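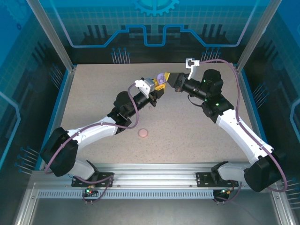
Two-color piece, lavender top and yellow body, held over the far half of the tabletop.

Birkmont Small Pieces on Speckle
README, version 2
Last edited 14th February

Summary

Birkmont Small Pieces on Speckle is a set of photographs of small plastic-sized objects on a pale speckled tabletop, with notes on what the objects look like and where they lie. The subject is small things on a busy background. Finding a small tan piece on a cream surface with tan flecks is hard for people and for software, and most of the material was chosen with that in mind.

The notes were written by Areti Konstantinidis. Alper Çınar checked them and keeps the file list. Questions about color names go to Areti, everything else to Alper.

Contents

photos/ – the pictures, grouped by arrangement
notes/ – one plain text file per arrangement
colors.txt – the color names we use and what we mean by them
surface.txt – notes on the tabletop alone
changes.txt – what changed between versions

There are 93 arrangements. Of these, 16 are marked "hold" in the file list and should be left out of training and kept for testing. The full download is a single archive. The notes can be downloaded without the photographs.

The tabletop

The surface gets its own file because it causes most of the mistakes. It is a pale cream to off-white with a scatter of small irregular chips in a terrazzo-style pattern. Seen close, the chips separate into dark gray or near-black, peach, tan, light orange and a few bluish gray. Farther off they run together into a fine texture and the whole top looks beige.

The finish is slightly polished. Bright lines beyond the far edge show up again on the surface as thin pale glints, and these fade out into the pattern. Version 1 had several glints labeled as objects. They are now listed in surface.txt under "reflection" and should not be given a box.

Shadows are the other thing to watch. A soft shadow turns the cream to a cool gray, and a tan piece and a gray-looking fleck are then close enough to mix up. Shadow edges are not traced. If a shadow covers a large part of the top, put "broad shadow" in the notes and leave it at that. 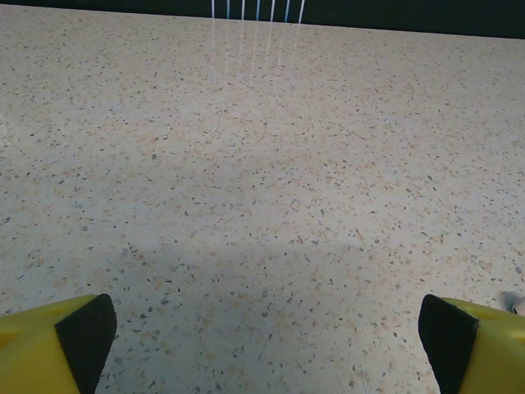
Speckled surface with pale reflections near the far edge and a broad soft shadow in the lower part.

Pictures of the tabletop with no piece to label are kept in the set on purpose. They go in with an empty piece list and the line "surface only". Please don't filter them out. A first model run on version 1 without them gave boxes on dark chips all over the place.

The pieces

We name pieces by shape and color, never by use. The shape names are short:

hook – a rounded head with a bent or slanting stem
comma – a hook too small or too soft in the picture to show its stem clearly
two-part – a piece with a top and a body of different colors
other – anything else, with a few words of description

Color names are tan, lavender and yellow. Light beige counts as tan. Pale periwinkle counts as lavender, even where it goes a little blue in shade. For a two-part piece give both colors, top first, so "lavender/yellow".

Small openings and dark spots on a piece are written down if you can see them and skipped if you can't. Do not carry a detail over from another picture because the piece looks like the same one. The notes are per picture.

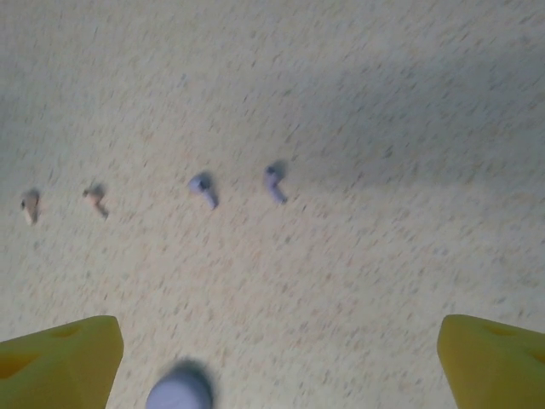
Four hooks in a loose row, tan on the left and lavender on the right.

The row arrangement is the one people ask for most. The lavender pieces are easy to pick out and the tan ones sink into the flecks, so both cases sit side by side under the same light. List pieces from left to right. The shadow a piece casts belongs to the surface and stays outside the box, even where it is darker than the piece. In our own check this was the most common error, and a box that takes in the shadow on a small tan hook can end up a good deal too wide.

Fields in the notes

arrangement: row, single, held, surface only
pieces: shape and color, left to right
softness: sharp, soft, very soft
light: even, warm, cool, broad shadow
remarks: free text, may be blank

"Held" means the piece is off the tabletop. Give its shape and color as usual and do not guess at a resting place. If part of the piece is covered, label the part that shows.

Softness is for the pieces only. The surface can look streaked in a picture where the pieces are still clear enough to name, so judge it on the pieces.

Known problems

Lavender and gray were mixed up in some of the version 1 notes. We fixed the ones we found.
Very soft pictures have looser boxes than sharp ones.
There is only one tabletop. Results on plain white, wood or dark tops are unknown to us.
Comma and hook overlap. Two people labeling the same tan piece will not always agree, and we left the first answer in place unless it was clearly wrong.

Planned

A second surface is due to be added in May. The shape list will stay as it is. Arrangement names may change, and if they do the old names will be kept in changes.txt.

Corrections

Send the arrangement name, the line you think is wrong and what it should say – one correction per message if you can.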